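Collecting two-handed grasps without a robot: labelling and trimming your demos

By Volodymyr Zinchenko
Part two of the Husine notes. Part one covered calibration, and if you skipped it you'll be back.

The method is simple enough to fit on a napkin. You hold a gripper in each hand, you do the chore yourself, and the pose of each gripper is recovered from the fiducial cubes on top. A policy is then trained on those poses, and the arm never has to be in the room while you fumble. The fumbling is where this page comes in.

Before you record

Start the Nulard logger and wait until both cubes report a pose. If only one does, turn your wrists until the other one wakes up. Set the recorder to 10 frames a second for tabletop work. Going higher gives you bigger files and the same mistakes in finer detail.

Pick one object and one goal per session. Ours was "lift mug, hold level, put down", which sounds like an insult to a grown adult until you've tried it with claws for fingers.

Recording a two-handed lift

1. Rest both grippers on the desk, jaws open, and hold still for two seconds. The trimming script looks for this pause.
2. Bring the jaws in from opposite sides at the same height. Whichever one comes in on the handle side should curve around the handle, so don't ram it.
3. Lift just clear of the surface and stop. A few centimetres is plenty.
4. Keep your forearms low and out to the sides. A sleeve across a marker costs you the pose for as long as it stays there.
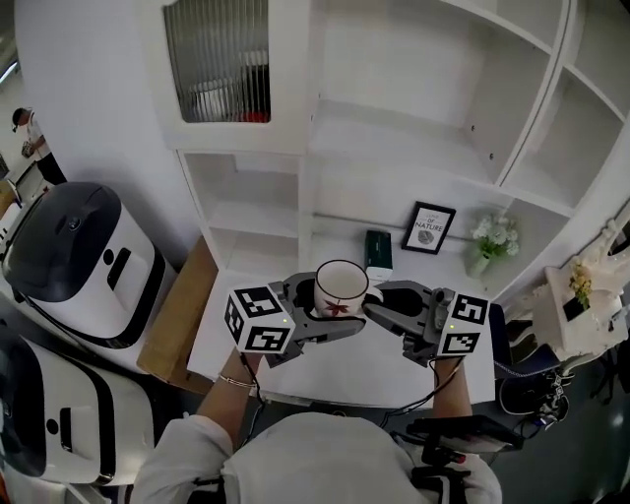
Mug held upright between the two grippers, just above the desk, with a marker cube on each.

5. Put the object down, open the jaws, back away and pause again.

If you drop it, keep recording until your hands are back at rest, then tag the episode "fail". We keep a folder of those. It's our fastest-growing folder.

Trimming

Run the Illow script over the session. It cuts at the pauses and throws out any episode where either cube is lost for more than six frames in a row. From 611 raw episodes it left us 372, a humbling number of which were mine to lose. Check the rejects by eye anyway – the script has a grudge against slow people.

Training and what we got

We trained for 2000 steps on the trimmed set, then repeated the run on the untrimmed one with the same settings. The trimmed policy brought both jaws in together. The untrimmed one favoured the left, waited, and seemed to be thinking about lunch. My colleagues blame the lost poses; I blame my right hand, which has form.

Changing the colour of the desk mat made little difference to either policy. Changing the mug did, and part three deals with that, once Iwasaki gives us back the test bench.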